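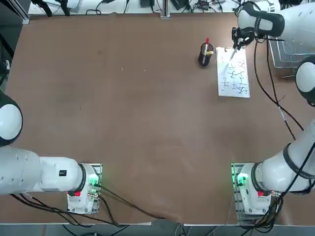

Lista de verificação de segurança para a Noite de Homenagem às Mulheres do Bairro, Salão Gerau

Imprimir | Enviar por e-mail
4 partilhas | 2 comentários

Preenchida por Nermina Pavlović, com a ajuda preciosa do Tihomir Zupan, na vistoria de 13 de dezembro de 2018. Quem abrir o salão na noite da cerimónia deve ter esta lista consigo e voltar a passar os olhos pelos pontos assinalados como "a rever". Os comentários são meus e peço desde já paciência, que eu escrevo como falo e quem me conhece sabe que falo bastante.

Entradas e saídas

[OK] Porta principal abre por completo e fica presa no gancho.
[OK] Saída lateral para o pátio destrancada pelo lado de dentro.
[A rever] Saída dos fundos, junto à copa.
Comentário: a barra da porta dos fundos cede, mas é preciso empurrar com alguma convicção. Eu consegui à segunda, o Tihomir à primeira, e gostava que a senhora mais velha da noite também conseguisse! Ficou pedido ao serralheiro que lhe desse um jeito. No ano passado houve quem encostasse ali os cavaletes das fotografias, e ficavam muito bonitos, mas este ano vão para a parede do piano.

[OK] Rampa de acesso sem folhas e com o corrimão firme.
[OK] Letreiros de saída acesos (os dois).
Comentário: o da saída lateral pisca um bocadinho quando se liga, depois estabiliza. Deixámo-lo aceso durante toda a vistoria e portou-se bem.

Lotação e disposição da sala

[OK] Máximo de 100 pessoas sentadas, contando com as homenageadas e as famílias.
[OK] Corredor central livre, com largura para uma cadeira de rodas dar a volta.
[A rever] Lugares reservados à frente.
Comentário: a Viorica Bošković vai receber a distinção pelos anos todos que dedicou às aulas de leitura e avisou-nos, muito contente, de que traz a família quase toda. Que venham, faz-se espaço, mas faz-se espaço nas filas e não no corredor. Já falei com ela e compreendeu perfeitamente, até se ofereceu para pôr os netos ao colo. As cadeiras extra estão na arrecadação e só saem de lá se houver lugares por preencher na lotação.

Palco e som

[OK] Degraus do palco com fita antiderrapante.
[Não conforme] Cabos do microfone soltos na boca de cena.
[OK] Púlpito estável, experimentado com o peso de uma pessoa encostada.
[A rever] Colunas nos tripés.
Comentário: a Trument monta o som de tarde e já ficou combinado que os cabos passam por trás da cortina e levam calha onde atravessam o chão. Peço a quem receber os técnicos que não os deixe ir embora sem ver isto feito. As homenageadas sobem uma a uma, muitas de saltos e todas nervosas, e o Todor Nedeljković estará junto aos degraus para dar o braço a quem quiser. Os tripés devem ficar bem abertos, com as pernas viradas para a parede.

[OK] Passadeira vermelha colada nas quatro pontas.
Comentário: estive quase a dizer que não à passadeira, confesso, mas está tão bem presa que me convenceram.

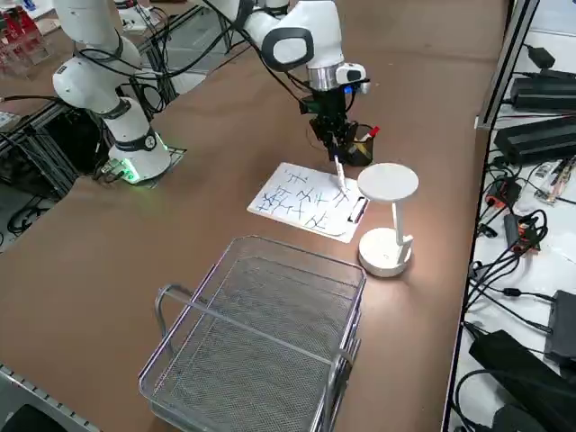

Copa e comida

[OK] Manta corta-fogo pendurada ao lado do fogão.
[OK] Extintor dentro do prazo, com a próxima revisão marcada para maio.
[A rever] Tomada por cima da bancada.
Comentário: a Bisetti traz os salgados já prontos e só precisa de aquecer. Um aparelho de cada vez naquela tomada, por favor, nem que a sopa espere cinco minutos pelos rissóis. A lista de alergénios vem em papel e fica na ponta da mesa, virada para as pessoas, com letra que se leia sem óculos. Pedi também que os pratos com frutos secos viessem separados, e foram muito simpáticos ao telefone.

[OK] Chão da copa limpo, tapete de borracha no lugar.

Primeiros socorros e contactos

[OK] Caixa de primeiros socorros completa, na prateleira da entrada.
[OK] Folha com os números de emergência afixada junto ao telefone.
[A rever] Lanternas.
Comentário: faltavam pilhas numa delas. A doutora Milena do centro de saúde não pode vir este ano, mas o Milovan Softić tem o curso de socorrismo em dia e fica sentado perto da porta principal durante toda a cerimónia.

Dinheiro e obras

A recolha da última edição rendeu 3249 euros, e desses já se gastaram 1733 no arranjo do quadro elétrico e na iluminação da rampa, feito pela casa Lazarević. A fatura está na pasta azul, para quem a quiser consultar. O que sobra continua destinado às bolsas de estudo das raparigas do bairro.

Por fechar antes da cerimónia

- Barra da porta dos fundos (serralheiro)
- Calha para os cabos (Trument)
- Pilhas para a lanterna (eu)
- Plano dos lugares da frente (Tihomir)

Assinado: Nermina Pavlović
Visto: Tihomir Zupan

Comentários (2)

Todor N.: Nermina, conta comigo nos degraus. Levo os sapatos bons, mas de sola de borracha!

Viorica B.: Afinal os netos são mais um do que eu disse. Telefono-te logo à noite para acertarmos os lugares. Um beijinho e obrigada por tanto cuidado.

Este sítio utiliza cookies para melhorar a sua experiência. Aceitar | Saber mais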